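About Vivarach

Vivarach is a toy lending and repair business in Plundstead. We lend stacking toys, sorting toys, building sets and puzzles to families, child care centers and kindergartens, and we fix the ones that come back damaged. We also sell a small number of sets each year when they are replaced by newer ones.

We have been open for 13 years. For the first part of that time we worked out of a garage on the edge of town, with no heat and one long shelf. We are now in the Pandgate building, on the ground floor, in two rooms. The front room is where you pick up and drop off. The back room is for checking, cleaning and packing.

What we lend

Most of our shelves are taken up by toys for children from 8 months to 5 years. Stacking posts are the biggest group. After those come shape boxes, nesting cups, wooden trains, large-piece puzzles and a few marble runs for older brothers and sisters. We don't lend anything with batteries or a screen. We don't lend stuffed toys either, as we can't clean them well enough between homes.

At the moment we have more than 60 stacking sets, and people ask for them all year. A stacking set is simple to look at and gets used in many ways. A baby chews the rings. A one-year-old pulls them off the post. Later on they go back on the post in any order, and later still the child starts to care which ring is biggest. Plenty of families borrow the same set twice, a year apart, and find that it has become a different toy.

The set we know best is one we call the McPhee, after the name written on the lid of the box it came to us in. The rings have a ridged outer edge, so small hands can get hold of them. They come in different sizes and colors, and the orange post is easy to spot on a white table. We keep the rings in a wooden tray with slatted sides. The tray was bought for a different toy, but it is the right size, and you can see between the slats whether something is still in there.
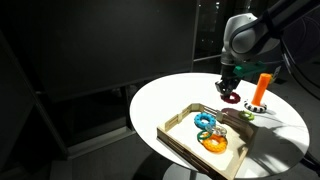
Every set is checked before it goes back on the shelf. We take all the parts out, put them on the round table in the back room and go through them against the card. The card is kept with the set for as long as we own it. It lists each part by color and size, with a line for notes: a chip, a scratch, a replacement part and when it was put in. Some of the older cards are written on both sides and have a second card stapled to them.

Rings with a crack are taken out. Rings with a scratch stay in if the scratch is smooth to the touch. Posts are checked for a tight fit in the base, since a loose post makes the whole set annoying to use. Slatted trays and crates get a wipe inside and out, and we run a finger along each rail for splinters. If a slat has come loose we glue it and leave it clamped overnight.

The table

We get asked about the table more than we expected when we put it in. It is large, round and white, with a smooth top. We used to do this work on two square desks pushed together, and small parts went down the gap between them. With one round top there is no gap, and there are no corners to bump into when you come past with a crate. White shows dirt, which we like in a table where toys get cleaned. Clear parts are harder to find on it, so those go in the tray first.

Ridged rings don't roll far, even when one is dropped on its edge. Smooth balls do, and the puzzles with balls are checked on the floor mat.

How borrowing works

You can borrow up to 2 toys at a time on a family card. Centers and schools can take a full crate. The usual loan is four weeks. You can renew once by phone or at the counter if no one else has asked for the same toy.

Please bring toys back in the crate or tray they went out in. Wipe off anything sticky. You don't need to sort the parts by size or color, and you don't need to put the rings back on the post - we take them off again anyway.

If a part is missing, tell us at the counter. Missing parts are normal and most turn up within the month, usually under a couch or in a car seat. We don't charge for the first one. After that there is a small fee, which covers part of the cost of a spare. We keep a drawer of spares from sets that were too worn to lend, and a ring from one set will often fit another well enough. The color may be off. We write it on the card so that the next family doesn't think they have mixed up two sets.

Crates for centers and schools

A center crate holds several toys on one theme: stacking, sorting, pouring, or things with wheels. The stacking crate is the one that is out most. We ask centers to keep the loose parts together in one low container that children can reach into without help. High-sided bins look tidy on a shelf, but children tip them over to see what is at the bottom. A low crate with slatted sides stays where it is put, and the children can see the colors from the floor.

We also suggest putting out fewer pieces than you own. Three or four things in a crate is plenty for a child of two. The rest can stay in the closet and be switched in the following week.
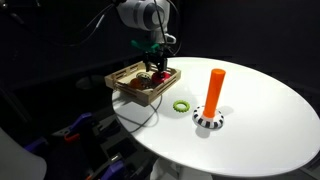

Mogens Baldursdóttir wrote in the guest book in April that the smaller crate had made cleanup shorter in the toddler room, and that the children now did most of it themselves. The same note asked us to stop sending striped pieces and plain pieces in one load, as "they all want the striped one and then I have to hide it." A second comment, unsigned, on the line below, said to send more striped ones instead.

We have done a bit of both. Centers can now ask for plain or mixed when they reserve a crate, and there is a box to mark on the form.

Repairs

We repair toys for people who aren't members too, if the toy is wood or hard plastic and doesn't have a motor. Bring it in and we will tell you at the counter whether it can be fixed and what it would cost. Loose pegs, split slats, broken axles and lost wheels are the common ones. We can't match paint on older toys. We use plain wood for a new part unless you would like to paint it yourself.

Repairs take one to three weeks. The wait is longer before the winter holidays.

Giving us toys

We take used stacking sets, puzzles and building sets in fair condition. Incomplete sets are welcome, and a bag of odd rings with no post is useful to us. Please don't leave bags outside the door. We can't take cribs, car seats, high chairs, ride-on toys or anything that has been repaired with tape.

Finding us

We are in the Pandgate building in Plundstead, on the ground floor, at the end of the hall on the left. The side entrance has a ramp and is wide enough for a double stroller. Drop-off opens at 9 a.m. and pickup at 10 a.m. - the hour in between is when the morning's returns are checked. We close at 4 p.m. If you only want to return a crate, leave it on the bench inside the hall with your card number on top.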